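3.2 The workplace after the change

The office in Larnholm prepares desk items for shipping to small companies. Before the project, each worker stood at a packing table and filled boxes by hand for the whole shift. After the Clolau system was introduced, part of this work moved to an automatic line, and the workers received a new duty: they show the movements with a hand-held gripper, and the recorded movements are later used to prepare the line for new items. We call this duty "showing work", as the workers themselves do. It is done at an ordinary desk on the office floor, and one round of showing consists of 60 short recordings.
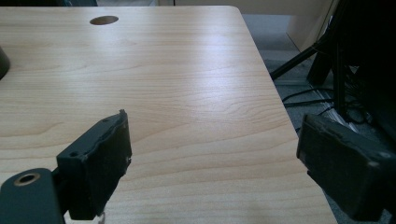
The first effect which the workers reported is about the rhythm of the day. Packing was tiring for the back and legs, but it allowed talking, and a person could think about other matters during it. Showing work is lighter for the body, but it demands full attention, because a careless movement must be recorded again. Several workers told us that they feel more tired in the eyes and in the wrist than before. One of them said: "In packing I was finished when the box was full. Now I am finished when the recording is good, and I do not always know what is good."

This last remark came back in different words in many interviews. In the old work the result could be judged by the worker at once. In the new work the judgment is made later, by staff of Fedunlow, the company which maintains the line, and it reaches the worker as a short list of accepted and rejected recordings. Until July the list gave no reason for a rejection. The workers then asked for a reason to be added, and this was done - in our opinion it was the most useful change in the whole period of the study, although it was not a part of the original plan.

The second effect is about skill. Older workers, who knew well how to hold a soft or slippery item, were at first slower with the gripper than their younger colleagues. They had to forget the help of the other fingers. After 200 recordings the difference was small, and for difficult items it turned in their favor. The management had not expected this and had planned the showing work mostly for new employees. 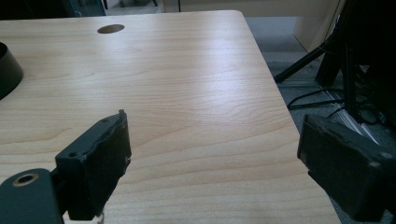 Figure 2. Hand-held gripper over the desk used for showing work, Larnholm office.

The third effect concerns pay. Packing was paid partly by the number of boxes, and no such rule existed for recordings. For the first weeks the workers received a fixed sum, which some found fair and others did not. The agreement of 6/24/20 set a bonus for every 100 accepted recordings. Lambert (see Section 2) describes a similar rule in a warehouse and warns that it can push people to choose easy items. We saw some signs of this also in Larnholm, but our material is too small to confirm it.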